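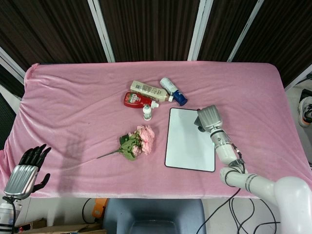

*The pink fleece, with the bottles still on it.*

My aunt left me the house in Adamczyk, along with everything under its sinks. The lawyer didn't put it like that. The lawyer said "contents," and slid a key across the desk, and I pictured a piano, maybe, or a clock. I had forgotten what kind of woman she was. She never owned a piano in her life, but she never threw away a bottle with a little something left in the bottom either.

I drove out on a wet morning in October with a thermos of coffee and a box of trash bags. It is 29 miles from the highway to the house, and I had forgotten that too, how the road goes up past the quarry and the old Helevo cannery and then seems to lose interest in getting anywhere. The porch light was on. It must have been burning since the funeral, and I stood under it for a while with the key in my hand, feeling that I ought to knock.

She raised me for six summers. My parents had their reasons, and they were good ones, and every June I was put on a bus with a sandwich and a suitcase and told to mind my manners. My aunt would be waiting at the other end in her gardening hat. She didn't hug much. She looked you over, the way you'd look over a tomato at the store, and if you passed she said, "Well, you'd better come and eat."

So I started in the kitchen, it being the room where I had always started. I had meant to be quick and hard-hearted about it. I opened the first bag, shook it out, knelt down on the linoleum, and there was the smell — floor soap and onions and a bit of damp — and I was nine years old and had tracked mud across her clean floor, and she was handing me the mop without a word. I had to sit back against the stove for a minute. Then I drank some of my coffee and tried the pantry, but the pantry was worse.

On the pantry door she had kept a calendar from Kiveo Feed & Seed, and on the calendar she had kept me. I don't know how else to say it. Every Sunday phone call was there in pencil, in the square where it belonged, with a word or two beside it. "Has a cold." "New apartment, noisy." "Didn't sound right, call back." She had called back, too. I remembered it, and remembered being short with her, because I was busy and something was boiling over. Under that calendar hung the one from the year before, and under that another, the whole lot of them on a single nail that was bent nearly double from the weight.

I took them down and read them at the table with my coat on. It got dark without my noticing. At some point I heard a step on the porch, and it was the neighbor from across the road, a big shy man in a rain jacket, carrying a covered dish. He said he'd seen a car. He said he'd been putting new bulbs in the porch light, as she'd asked him to, and he hoped that was all right.

"She asked you to?"

"In the hospital," he said. "She said you never could find the keyhole in the dark."

Well, I asked him in. There was nothing else to do with a man after he'd said a thing like that. We ate the whole dish between us, noodles and cabbage and a great deal of butter, and he told me about the winter the cannery roof came down, and about the time she chased a Fidness salesman clear to the mailbox and then felt so bad about it that she bought five of his exercise bands. (I had found them that afternoon, still in the wrapper, holding the cellar door shut.) He laughed with his hand over his mouth. I laughed until I had to get up and look for a napkin, and of course I knew which drawer.

After he left I washed his dish and set it to dry. Then I picked up the box of trash bags, thought about it, and put it back out in the car. The lawyer had a buyer who wanted an answer by the end of the month, a nice young couple, he said, very eager. I told myself I would call in the morning, and I went up to the little room over the porch, the one with the slanted ceiling, and slept in my socks under 656 squares of quilt. I know the number because I used to count them when it thundered, and she would call from across the hall to ask how far I'd gotten.

In the morning I did call. He asked was I sure, and I said no, not very, and would he please let the young couple down gently. Then I took a pencil out of the jar, went to the calendar on top, and found the right square.

"Slept fine," I wrote. "Still here."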